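Search the list archive Go

Subject: Re: Sourdough starter gone sluggish

Hello all, and a special hello to those of you who joined after the June bake sale!

Juwita Entili wrote:
> My starter used to double by lunchtime and now it barely
> stirs before supper. Same flour, same jar, same shelf.
> Should I throw it out and begin again?

Oh, please don't throw it out, Juwita! Mine (her name is Grekik, my nephew picked it) went through just the same slump after we moved to Grurnness, and I was so close to tipping her down the sink. What brought her round was feeding twice a day for a week and keeping back much less of the old starter each time than I was used to.
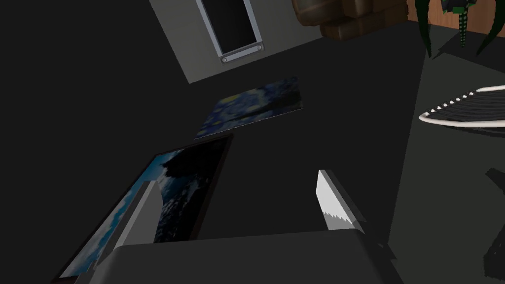

I'd also try a spoonful of whole rye in each feeding, and let your tap water stand overnight in an open pitcher, which my mother always did, though she never did say why. If your kitchen is chilly, the oven with only the light on makes a lovely warm spot. Do put a note on the door, though. I once preheated with the jar still in there, and we won't go into that.

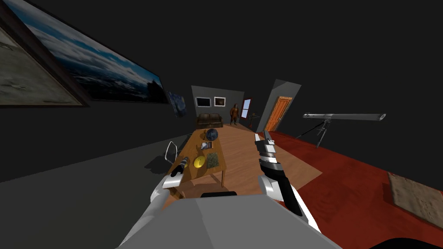 View down the long table, tilted.

When she's lively again, my everyday loaf is 500 grams of flour, a good scoop of starter, salt, and as much water as you can manage without losing your temper. I've been making it for years and it still comes out a bit different every time, sometimes with a great big hole right where the butter should go. We eat it anyway! I start the dough after supper and shape it at 6 in the morning, before the coffee is even on. 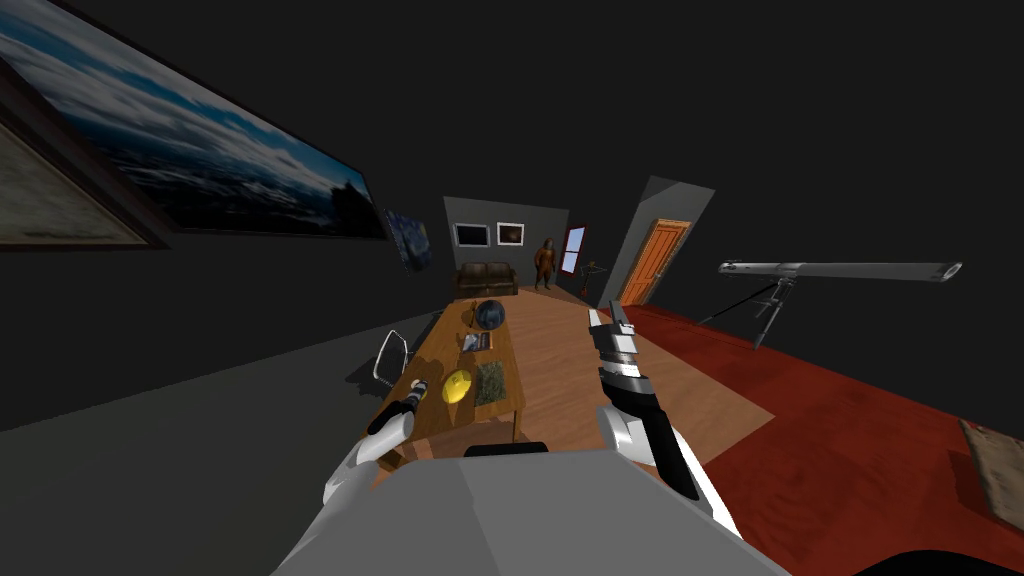

Embla Tangen wrote back that she'd skip the rye and simply switch to a fresh bag of flour, as hers perked up in two days once she stopped using one that had been open since the winter.

So that's worth a try as well, and cheaper than my fussing. Let us know how it goes, Juwita, and if you do end up needing a fresh start I'll gladly dry some of Grekik and mail her to you in an envelope.

Warmly,
Öberg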